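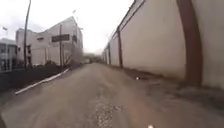

Books / Romance / Thread

Finished the Callow Wolves box set last night, all 2 volumes and 698 pages of it, and I have questions. Thread.

The pitch: Faltton is a shifter town. Big broody pack leader, human vet moves in, he smells her across a parking lot and it's fate. Fine. I've bought that book many times and I'll buy it again.

My problem is fate. If the bond decides everything on page 9, what am I reading the rest for? She says she can't trust him. The bond says she does. Guess who wins, every chapter.

Reviews kept telling me this one was slow burn. They kiss in chapter three. I don't know what people are setting on fire at home but that isn't slow.

Also he growls. I searched the ebook because I was annoyed and on a train. "Growled" comes up 356 times. He growls a lunch order. He growls at a bank teller, and she blushes — at the bank!

Now the rival pack, the Vasiliauskas family, over in Flenwood. They have a border dispute, a missing sister and a grandmother who runs the whole operation out of a tire shop. I would have read 800 pages on the grandmother. She gets four scenes.

Somebody in my replies says the grandmother gets her own novella. I looked. It's a newsletter exclusive, and it's about her grandson.

Credit where it's due: the vet actually does vet work. There's a long bit with a sick goat in the first half that has more tension than the pack war. I was worried about that goat for two days.

And the dialogue is good when he shuts up about destiny. The fight about the truck keys felt like two people who live together. More of that, please.

But then we get the third-act kidnapping. She walks out alone, at night, after being told by three separate werewolves not to walk out alone at night. She's been smart for most of the book. What happened to her?

"It's fantasy, you have to go along with it." I'm going along with the wolves. I'm going along with the moon. I'm not going along with a woman who owns a tranquilizer gun and leaves it in a drawer.

Spoiler for the ending, so scroll past if you care: the border dispute gets settled at the wedding, in one paragraph, off to the side, while he's growling his vows.

Will I read the next one? It's a rejected mate story, so in theory somebody gets to say no to the bond and mean it. I give it until chapter five before she changes her mind.

Preordered it Tuesday. Don't start.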